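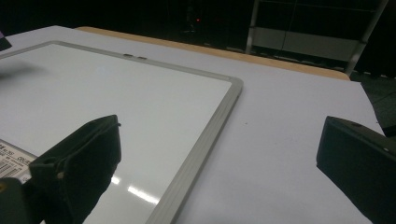
Can you rent the Skodudine hand grippers for a week before buying a pair?
Only by the month, and the rental fee comes off the price if you keep them.

I got that out of Renato Sison at the Umali visitors' day in Clindadport, 09/10/2025, after asking twice. The brochure skips it. It does find room for "natural handling" on every page.

The kit is a pair of grippers you hold yourself, one per hand, so that your movements can be used to train a robot arm. The task on the table was a small whiteboard. Fine, but a whiteboard is flat and stiff. I asked for a wet dishcloth and was told "next release," the same words I heard in August at Zurkdale.
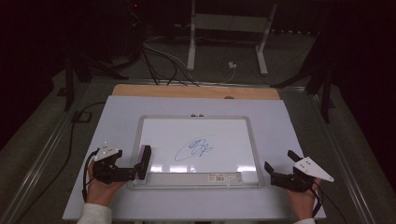
Whiteboard task, one gripper in each hand, Umali demo table.

Both grippers have cables, and I'd want to know how they hold up over a full shift. Jonalyn Quiambao, who runs training there, quoted 543 recorded runs, 86 of them thrown out. She wouldn't say why, or whether one person did the sorting. Kofi Ofori, visiting from a packing firm, tried a pair for 27 minutes and said his wrists felt it.

Support is five hours a month. Extra hours are billed, at a rate they promised to email. I'm still waiting for it.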